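Barham Breakfast Notes

Welcome, and thank you for stopping by! Barham is a small collection of breakfast recipes and kitchen notes, kept as plain text so that you can search it, print it, or load it into whatever recipe program you happen to like. It began as a folder on my kitchen laptop and grew from there, mostly because friends kept asking me for the same pancakes.

What's in it

There are 123 recipes at the moment, sorted into 8 folders by main ingredient (eggs, oats, rice, bread, and so on). Each recipe is its own text file with a title, a yield, the ingredients, the steps, and a notes field at the end. The notes field is where I ramble, so skip it if you're hungry.

Weights are in grams wherever I had a scale handy. The older recipes still use cups — I'm working through them slowly, and the oats folder should be finished by September.
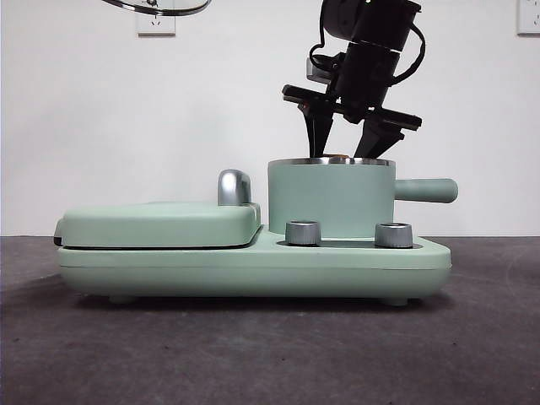 A mint-green breakfast appliance, side view.

The equipment field

Some recipes carry a line that begins with "equipment," and it only appears when you need something beyond a bowl, a knife, and a pan. If the line is missing, you're fine with the basics. Cooking times come from my own kitchen, so please trust your nose over my numbers, especially with bread.

Known problems

The rice porridge makes enough for 12 people and I have never managed to scale it down nicely. Two of the muffin files share a title, and yes, they really are different muffins. The import script, Fumimar, skips any note longer than 500 characters, so a few of my longer stories go missing on the way in.

Contributing

Corrections are very welcome, and so are family recipes, as long as you've cooked them yourself at least once. Send them to Ah-rin Ki, who looks after the files and answers most mornings before work.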